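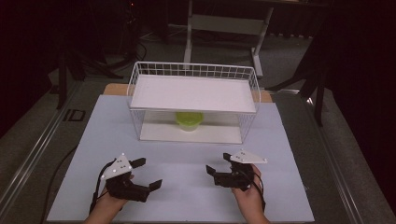
White wire basket, tray on top, green bowl underneath

From: Gaspard Sabatier
To: Lurnden kitchen list
Date: September 13, 2022
Subject: Re: Re: basket shelf thing

Fabrice, yes, got your note, sorry, been running all day. Pic is up top. Quick answers before I have to go.

Tray just lies flat across the top of the basket, no clips. Covers most of the opening but not all. Bowl goes in under it, more or less in the middle. You can still see the green through the gap so people shouldn't forget it's there (they did with the old blue tub, remember).

The basket rim goes up a bit at the back. Put that side to the wall. Otherwise you bump it every time you reach in.

No to the deeper one from Bisgaard. Looked at it in May, too tall for the lower shelf, and the lid is a pain. If we need more room get a second one of these. Kuvness had plenty last time I went by.

What goes on the tray: light stuff only. Dish towels, the small lids, napkins. Not the mixing jug. Not the scale either please.

Fabrice Barbier wrote:
> Can somebody send a picture of how the wire basket is
> supposed to be set up? I did it from memory in the
> Sendard kitchen and I think I have it wrong, the bowl
> is on top of the tray and it slides.
>
> Also is the bowl meant to live in there full time or
> only after washing up? And should we just get the
> deeper basket, there's 88 left in the kitty.

Right, the bowl. Full time. It's the salad one, it has no other home. Tray off, bowl in, tray back on, takes two seconds. Keep the 88 for teh new drain rack, ours is rusting at the corners.

Anyone else doing theirs diffrent, shout. Back online tonight.

Gaspard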